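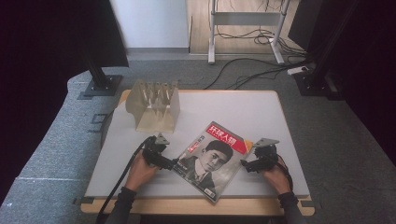 Magazine subscriptions – keep going or let them lapse?
Forum: Home and Hearth > Reading Corner

quiltedkettle
Hi all, I've been meaning to ask this for a while and kept putting it off, so bear with me if I ramble. My renewal notice for the gardening monthly has come through and it's gone up again. I've had it since we moved to Varodville, and I have every issue on the bottom shelf in the spare room, plus a few boxes in the cupboard that I don't like to talk about. I do love it when it lands in the letterbox. I make a cup of tea, sit down with it and don't get up until the pot's cold. But then it goes on the shelf and, if I'm truthful, I hardly ever open it again.

So do you keep yours going? And what do you do with the old ones? My daughter says I should get the lot digitally and be done with it. I have 430 of the things by the last tally, if you include the cooking ones from Mum.

brackenfold
430! I feel so much better about my own hallway now, thank you.

I'd say keep the subscription and get rid of the back issues. They're two separate questions and I think you've got them tangled up. The pleasure is in the new one arriving. I keep the last 27 on a shelf beside the couch (that's what fits, there's no science to it) and when a new one comes in, the oldest one goes out to the free box at the laundromat. Somebody always takes it. I've had lovely chats with people over a three-year-old article about dahlias.

pennywhistle_4
Going to disagree a bit, sorry brackenfold! I gave away all my craft magazines when we downsized and I still think about them. There was one with a colour chart for dyeing wool with onion skins and bark that I've never found again anywhere, and believe me I've looked. If you have the room, keep them. Paper doesn't ask for a password.

If you do keep them, stand them upright in proper boxes. I use the Kirodeck ones with the cut-out at the front, and they've held their shape well. Mine are in a cupboard on an inside wall, as the outside one gets a touch damp every winter.

oldmangrevillea
Digital, digital, digital. I held out for years and then my eyesight made the decision for me. I can blow the print up as big as I like now, and I can search for a word and find the article in a moment instead of sitting on the floor all afternoon. Our library card gets us stacks of titles for nothing, so have a look at that before you pay for anything.

brackenfold
See, I can't get on with a magazine on a screen. The pages are laid out for paper, with the big photo going across both sides, and on the tablet you end up sliding it about with your finger like you're cleaning a window. Each to their own though.

oldmangrevillea
Fair enough, that part does annoy me too. Recipes are the worst for it. You get the ingredients on one side and the method three swipes away.

quiltedkettle
Oh, this is all so helpful, thank you. Pennywhistle, you've put the fear in me about giving away the one thing I'll want later! I did pull out an armful from the cupboard last night and sat on the bed with them until well past 11 pm. Found a lemon slice I used to make every May for the school fair and had completely forgotten.

pennywhistle_4
There you go. That's what they're for!

mulchandmarmalade
Middle road from me. I go through mine once a year with a pair of scissors and cut out what I really want, then it goes into plastic sleeves in a binder. Mine's a Plasmont, nothing fancy, and the rings have never sprung open on me. A whole year of issues comes down to 20 pages or so, and the rest goes in the recycling. The binder lives in the kitchen and gets used every week, covered in flour and all.

pennywhistle_4
You CUT them?

mulchandmarmalade
With great cheer, yes.

brackenfold
I'm with pennywhistle on that one, I couldn't do it. I'd photocopy the page first and then keep both, and be worse off than when I started.

tidewrack
Does anyone here read Mạch? It's a small quarterly, mostly essays and food writing, on lovely thick paper. My neighbour lends me hers and I've been thinking of getting my own. Four issues a year seems much more manageable than a monthly. I used to fall behind and then feel guilty about the pile, which is a silly way to feel about something you've paid to enjoy.

mulchandmarmalade
Haven't seen it but I'd love to know which issue to start with. Quarterly is a good idea for you too, kettle, if the price is what's bothering you.

quiltedkettle
I think I'll renew for one more year, do the scissors on the cooking ones only (don't look, pennywhistle) and leave the gardening ones alone for now. Tidewrack, would you put up a note on what's in the current one? I'm home all this week with a cold and could do with something new to read.

tidewrack
Will do, I'll pop next door for it after tea. Hope you feel better soon!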